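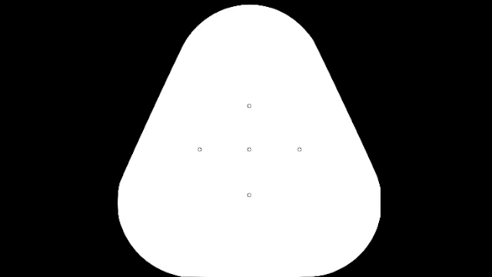

Weiße Fläche mit fünf kleinen Markierungen auf schwarzem Grund

Async-Schleife lädt Bilder nicht in der richtigen Reihenfolge

Sarita Mishra
7. Jan. 2019

Ich lade in einer Webanwendung 194 Bilder per fetch() und zeichne sie nacheinander auf ein Canvas. Die URLs stehen sortiert in einem Array. Mit forEach und einem async-Callback kommt die Reihenfolge durcheinander, außerdem wird fertig() aufgerufen, bevor das erste Bild gezeichnet ist:

urls.forEach(async (url) => {
 const res = await fetch(url);
 const blob = await res.blob();
 zeichne(await createImageBitmap(blob));
});
fertig();

Eine Fehlermeldung gibt es nicht. Getestet in Chrome und Firefox, Verhalten gleich. Wie erzwinge ich die Reihenfolge?

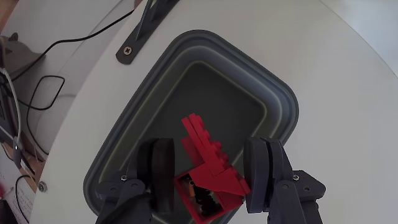
Rote Bausteine über dem dunkelgrauen Tablett

Dinesh Thakur

forEach wertet den Rückgabewert des Callbacks nicht aus. Die Promises werden erzeugt und verworfen, die Schleife läuft sofort durch. Nimm for...of innerhalb einer async-Funktion:

async function lade(urls) {
 for (const url of urls) {
 const res = await fetch(url);
 if (!res.ok) throw new Error(res.status);
 zeichne(await createImageBitmap(await res.blob()));
 }
 fertig();
}

Die Anfragen laufen damit streng sequenziell. Bei 70 ms Latenz pro Anfrage summiert sich das entsprechend. Wenn das stört, parallel laden und erst danach zeichnen:

const bitmaps = await Promise.all(urls.map(ladeBitmap));
bitmaps.forEach(zeichne);

Promise.all behält die Reihenfolge des Eingabearrays bei, egal welche Anfrage zuerst fertig ist. Schlägt eine fehl, wird das ganze Promise abgelehnt.

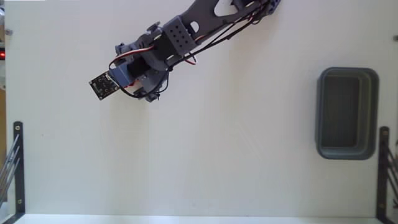
Zum Speicher: Bei der zweiten Variante liegen alle Bitmaps gleichzeitig vor. Ich würde in Blöcken zu 4 arbeiten und nach dem Zeichnen bitmap.close() aufrufen.

Vikas Chaudhary

Bei mir hat setTimeout geholfen, einfach zwischen den Aufrufen etwas warten. Oder jQuery mit async: false.

Alfredo Espiritu

setTimeout verdeckt das Problem nur, bei langsamer Verbindung ist die Reihenfolge wieder falsch. Synchrone XHR blockieren den Hauptthread und gelten dort als veraltet. Variante mit Blöcken wie oben beschrieben:

for (let i = 0; i < urls.length; i += 4) {
 const teil = await Promise.all(urls.slice(i, i + 4).map(ladeBitmap));
 teil.forEach(b => { zeichne(b); b.close(); });
}

Läuft bei uns mit 1.017 Dateien. Muss ebenfalls in einer async-Funktion stehen.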